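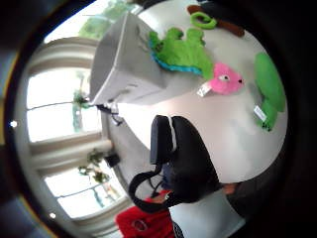
How often should stuffed animals get washed?

Every couple of months for the ones that get slept with, twice a year for the rest. Sooner if something got spilled on it or somebody in the house has been sick.

Plush toy tips, all in one place

Been meaning to type these up since September. Most of it comes from my neighbor Melahat Güler, who raised four kids and threw out almost nothing. The old toy page on here has 3,844 views and half of it is wrong so please use this one.

Sorting first

Dump the bin. All of it, onto a table, not the floor. Fabric bins collect crumbs and hair at the bottom so turn it inside out over the trash and wipe it with a damp cloth while it's empty. Three piles: wash, spot clean, give away. Shoes, cords, hard toys go somewhere else, they snag the fuzz.

Check tags. Surface wash only means no machine, even if it looks sturdy. No tag? Treat it like surface wash.

Squeeze every one. Crunchy or beady inside, or a hard lump that could be a battery box = spot clean.

Big smooth plush

White ones show everything. Do the whole side, not just the stain, or you get a ring. Cool water, a few drops of dish soap, whip it up and use ONLY the foam. Soft toothbrush, small circles. Then a clean damp cloth to lift the soap off, then a dry towel.

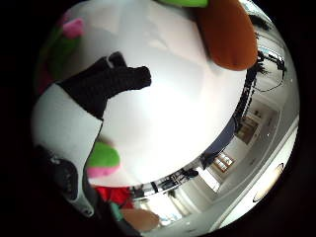 White plush with black and orange parts: do the white last, with a fresh cloth.

Dark patches next to white are where people get in trouble. Rub a wet white rag on the dark part first. If color comes off on the rag, keep the water away from that seam, period. Same goes for red. Red anything.

Little sewn on bits (tufts, leaves, flowers) get dabbed, never scrubbed. Give each a gentle tug while you're there, and if one is loose stitch it now before it goes thru the wash. Plain thread, doubled, 2 knots.

Machine washing, if the tag allows

Pillowcase or mesh bag, tied shut. Cold, gentle, half the soap you think. Add a towel so the drum stays balanced. I use Bavwood soap flakes, any mild one works. No softener, it makes the fuzz go flat and sort of greasy.
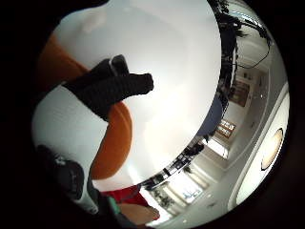

Drying

Roll in a towel and press. Don't wring, the stuffing bunches up in the legs and you will never get it back.

Then air. By a window is good, direct sun all day is not, colors fade. Flip it every few hours. A big one can take two days and it has to be dry in the MIDDLE, so push your thumb in deep and feel for cool spots. Damp inside means mildew later.

Hair dryer on cool, 15 minutes, for ears and feet. Never hot, synthetic fur melts and goes scratchy.

Fluff with a pet brush once dry. Short strokes, with the nap. Knit and mesh fabrics don't get brushed at all. Use a sticky roller on those, or tape wrapped around your hand if you're out.

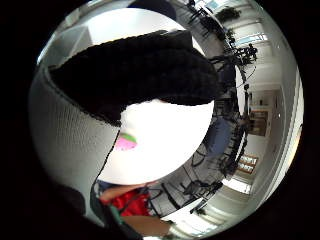

Knits also stretch when wet, so carry the toy from underneath with both hands, not by an arm. And dry it lying flat. I hung one by the ears once and it came out lopsided, still is.

Putting back

Heavy and large at the bottom of the bin, small on top. Don't stuff it full, they crease. If the lid doesnt close you have too many toys or need a second bin.

Giveaways: wash first, bag it, write CLEAN on the bag. Call ahead, a lot of places won't take plush.

Smell but no dirt? Baking soda in a big bag with the toy, shake, leave overnight, vacuum off with the brush end.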